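Self-Catering Owners' Board > Running Your Let > Bookings and Deposits

Thread: Changeover gap and deposit release — what do you use?

fellgate
Posted 01/12/2007
We let one cottage through the Dredholm agency and take direct bookings on the side. Dredholm wants a security deposit held for 16 days after departure. Our own terms say seven. A direct guest has now seen both versions and asked which one applies. I would like one set of terms for both channels. Is there any practical reason for the longer period?

stivon_owner
Reply 1
The longer period exists for the agency's bank run, nothing else. Damage is found at changeover or it is found by the next guest. If your cottage is let back to back you will know within a week. Seven is adequate.

harbour_two
Reply 2
Disagree. It is adequate in August. In low season there may be three weeks between parties, and if the cleaner only does a quick turn-round the first proper look is when the next lot arrive and ring you about the cracked hob. By then the deposit has gone back and you are writing letters.

stivon_owner
Reply 3
Then the fault is with the inspection. Put the check on the day of departure, in writing, signed by whoever does it. Holding a guest's money for longer does not make anyone look in the oven.

Shaimaa Erraji
Reply 4
I manage four lets at Alamska and do the inventories myself. The period matters less than the record. A deposit deduction stands up if you can show the condition on arrival, the condition on departure and the cost of the item. Without the first of those you will lose the argument, whatever your terms say. I keep one sheet per room and a separate sheet for kitchen contents. Consumables and cardboard are left off it.
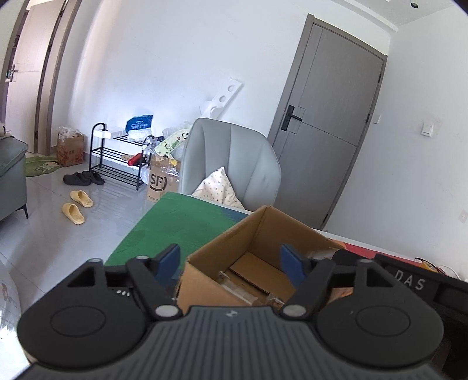

Departure check, in the order I do it

1. Meter readings and heating setting.
2. Keys, including the shed and the window locks.
3. Kitchen: hob glass, oven, kettle, crockery against the sheet.
4. Bedrooms: mattress protectors off, mattress inspected both sides.
5. Bathroom: sealant, shower screen, extractor.
6. Outside: bins, gate, furniture.

I date the sheet and post a copy to the owner. Deposits go back on day seven unless there is an entry under any heading.

fellgate
Reply 5
Useful, thank you. Do you have the guest sign the arrival sheet? We leave ours on the worktop with a request to return it within 24 hours. Most do not come back.

Shaimaa Erraji
Reply 6
No signature. The terms say that the inventory is taken as agreed if we hear nothing by noon on the day after arrival. I would take advice on the wording before you copy that.

harbour_two
Reply 7
That clause is weaker than people think. I used the same one from the Berchtold booking pack and had a guest argue that she had never seen the inventory because it was in a drawer. I refunded her. Put the sheet in with the confirmation, by post, and again in the cottage.

stivon_owner
Reply 8
Or do not take a deposit. I stopped in April. I charge a non-refundable waiver of £31 per booking and absorb the breakages. It has covered everything so far and I no longer run a separate account or post cheques.

harbour_two
Reply 9
It covers everything until someone floods a bathroom. Our ceiling and floor came to £3,000, and the insurer's first question was what security we held.

stivon_owner
Reply 10
Which is what the insurance is for. No deposit of a sensible size would have paid for that either.

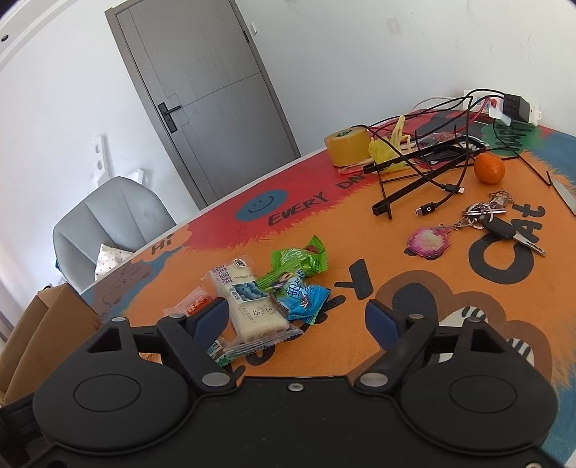 DEPOSITS: AGENCY VERSUS DIRECT

fellgate
Reply 11
Back to the original question, if I may. Dredholm have now replied. The 16 days is fixed for bookings they take and they will not vary it for a single property. They have no objection to our using a shorter period on direct bookings, provided the two sets of terms are not printed on the same sheet. Ours were, hence the confusion.

Shaimaa Erraji
Reply 12
Then leave them as two documents, each headed with the name of the party holding the money. The guest needs to know who to write to.

harbour_two
Reply 13
Agreed on that much. I would still go to 14 on the direct ones between November and Easter.

fellgate
Reply 14
I will stay at seven and move the full check to departure day — the cleaner is willing at an extra hour's pay. Revised terms are going to the printer with the new tariff.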